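Big night in Cleltstead! The council has voted to keep the Flesier Road care home inspections public, every single report, and I'm still grinning.

Quick recap if you missed it. Back in April the plan was to publish a one-page summary and lock the rest away. Families were furious, and quite right too.

Tirta Hartono started the petition at her kitchen table. She wanted 100 names and ended up with more than 2000!! Cleltstead, I love you.
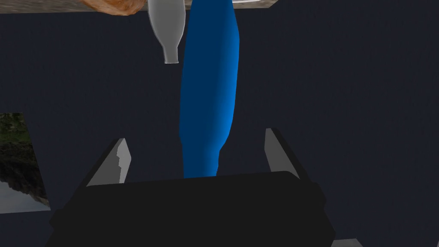 Blue bottle, white bottle, both upside down.

Then Mojtaba Jafarzadeh (independent, Dierckx ward) stood up and read out questions from relatives for 20 minutes. You could have heard a pin drop. He asked who the reports were being kept from, and the leader had no answer ready.

The amendment went through with votes from all sides, which I did not see coming. Even the two Itik councillors backed it, after saying for weeks that they wouldn't.

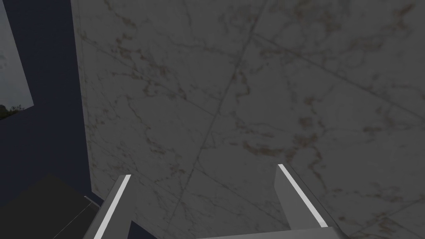
What it means in practice: full reports go online within a month, with staffing levels and complaints included. Old ones too, all 206 of them, though those will take a while longer.

Next up is the county, who hold the purse strings. Drop-in at the library on Saturday, June 22, 2019, doors at ten. Bring your mum, bring your questions, I'll be the one by the door with the clipboard!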